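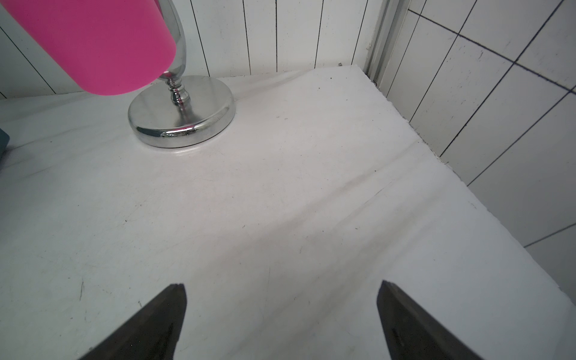 Deepak Bansal wrote that the notes to the Book of Jubilees no longer matched the text from chapter 14 onward. He had selected the note marker in the account of the purchase of the burial cave, in chapter 19, and had been taken to a comment on the calendar. The printed copy held by his study group had the correct note in the same place. He asked whether the online text could be relied upon for quotation, as members of the group were preparing papers from it.

Zastuvent Library Support, first reply

Thank you for your report. It has been entered under the heading "Eneten Ancient Texts, Jubilees, notes out of order." Please confirm the following:

Whether you are reading in the Nodon reader or in the browser view.
Whether the fault remains after the volume is removed from your shelf and added again.
Whether the verse numbers in the body of the text are correct.

Until the matter is settled, we advise readers not to cite the notes by number. The translation itself is stored in a separate file and is not thought to be affected.

Deepak Bansal, reply

I use the Nodon reader at home and the browser view at the group's meeting room. Both give the wrong note. I removed the volume and added it again with no change. The verse numbers are right as far as I have compared them. I did notice that the search tool finds the missing note if I type a phrase from it, so it has not been lost.

Zastuvent Library Support, log entry

Fault reproduced in both views. The volume contains 221 notes. Notes to the opening chapters open correctly. In chapter 14, at the vision of Abram, one marker was entered twice, and each marker after that point opens the note belonging to the marker before it. The reader's example in chapter 19 does not fit this pattern exactly. The comment he was shown stands several places earlier in the list, so a second cause is suspected.

Compared against the master file supplied with the Eneten series. The master file carries the duplicate marker as well. The error was therefore present before the volume was loaded.
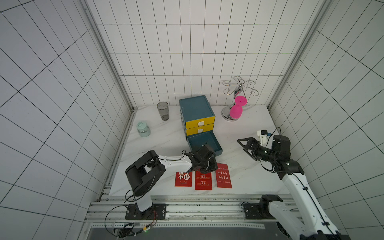

The second cause was found in the table of older note numbers. When the series was revised, several short notes on place names were combined into longer ones, and the old numbers were kept in a table so that existing citations would still work. In this volume the table was applied twice. Chapters containing combined notes are displaced by more than one place, while the others are displaced by one only.

Action taken: duplicate marker removed in chapter 14; table of older numbers applied once; volume rebuilt on the test shelf.

Result on the test shelf: markers in chapters 14 and 19 open the correct notes. In chapter 42, at the journey of Joseph's brothers into Egypt, one marker opens a blank panel. Returned to the text desk.

Text desk, comment by Do

The blank panel in chapter 42 is a cross-reference to the Testaments of the Twelve Patriarchs. That volume was moved to a new address in the catalog and the reference was not updated. Corrected. Other volumes in the series that refer to the Testaments should be examined for the same fault under a separate ticket.

Zastuvent Library Support, second reply

The corrected volume was released in June 2018. Readers of the Nodon reader should remove the earlier copy from their shelf and add the volume again. The browser view requires no action. Personal highlights will be kept, but comments attached to a note panel may appear beside the wrong note and will need to be moved by hand. We regret the inconvenience.

With regard to quotation, the wording of the translation was not changed by the fault or by the repair. Citations by chapter and verse remain valid. Any citation to a note number taken from the earlier copy should be compared with the corrected one.

Deepak Bansal, reply

Received with thanks. The notes I use most now agree with the printed copy. One of our members had attached long comments to the panels in chapter 19 and asks whether they can be exported before the volume is removed.

Zastuvent Library Support, third reply

Comments may be exported from the shelf menu, under "My notes," as a plain text file. The export lists each comment with its chapter and verse. Please complete this step before removing the earlier copy.

Status: closed. Related ticket opened for references to the Testaments of the Twelve Patriarchs.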